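The Pale Table: a small gallery
Words by Madalena Mota

I have been wanting to put this page together since June, when Kindutau finally got the tables it had been promised, and I'm so pleased to be able to show you one of them properly. If you've ever come to one of our Tuesday tidying mornings you'll know I go on about tables. A good one changes how you work! You put things down where you can see them, you sort them, you wipe as you go, and by lunch the whole room feels lighter.

The old ones were dark and scratched and every crumb vanished into them until somebody leaned an elbow in it. Pale wood is the opposite. It shows you everything, which some of our regulars grumbled about for a week or so and then quietly came round to.

I've kept the gallery short, because Loubna Benkirane tells me nobody scrolls past the third picture of anything.
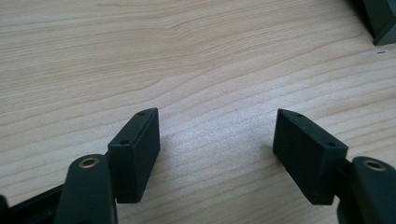

Photo: Tarek Ashour / Kindutau

Look at that grain! Long wavy lines running up from the left to the right, with a few soft knots where they curl round on themselves. I could happily have a print of it on my wall. The finish is smooth and matt, so you get a gentle sheen where the light falls and no glare.

Tarek went back and forth for ages over which surface to choose. Sherif Abdel Rahman was all for plain white, the same as his desk at home, and he made a decent case for it (white is very easy to match). But wood won, and I think even Sherif likes it now. He has certainly stopped bringing it up at tea.

Looking after it is simple. Warm water with a drop of washing-up liquid, a well wrung cloth, then a dry one straight after. Follow the grain if you can. Please don't use the cream cleaner from under the sink, that's for the taps.

Next comes my favourite sort of job, the wire basket and the sponge. I love an open wire basket. Thin rods, no lid, and you can see what you've got without tipping it all out. Ours get used for cloths, pegs, odd bits of string, whatever needs a home that morning.

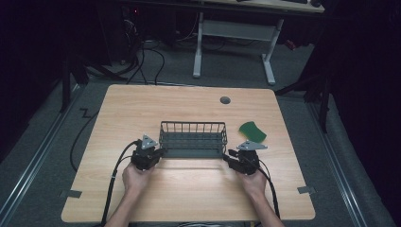 Iman Ashour swears by green sponges with a scouring side and buys them in packs from Zistham, so we are never short. Keep the scouring side for pans and baking trays and use the soft one on anything you'd be sorry to scratch, the tables most of all. Between jobs I like to stand mine on its edge so the air can get round it.

More pictures when the shelves go up. If you have a basket you're especially fond of, bring it along and Tarek will take its portrait too!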